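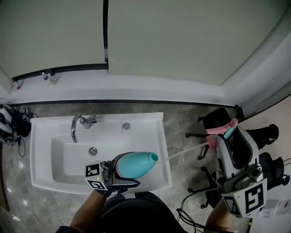
A white sink with a curved tap and a round drain.

Where does the water go when you pull the plug?

I used to lie in the bath and wonder about this until my fingers went wrinkly. I'm Itziar Cantero, and I ended up writing about drains for a living, so I suppose I never stopped wondering!

Let's follow a drop. First it falls through the plughole and into a bendy pipe shaped a bit like a letter U. A little water always stays behind in the bend, and it blocks smells from coming back up (have a sniff near a plughole and you'll be glad of it). Then our drop slides down a bigger pipe, out under the garden and into the sewer beneath the street.
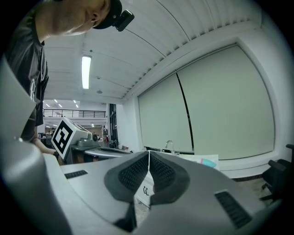 Sewers slope gently downhill, so most of the way the water just rolls along by itself. In Brornau, where I live, there are 842 manhole covers, and under them the pipes all lead to the treatment works down by the river Esden. I went there one Monday and, yes, it was whiffy.

At the works, big metal screens catch the rubbish first. Wet wipes, cotton buds, once even a doll's shoe! Next the water sits very still in huge tanks so the muck can sink. After that come my favourites, the bacteria. They are far too small to see and they gobble up the dirt that's left. Our works has 27 tanks, and the whole trip through them takes almost 61 hours.

Then the clean water runs out into the river, past the ducks and on towards the sea. Some of it will float up into the clouds and come down again as rain, maybe on your head.

Try this: next time you brush your teeth, listen for the gurgle after the water goes down. It's air being pulled into the pipe.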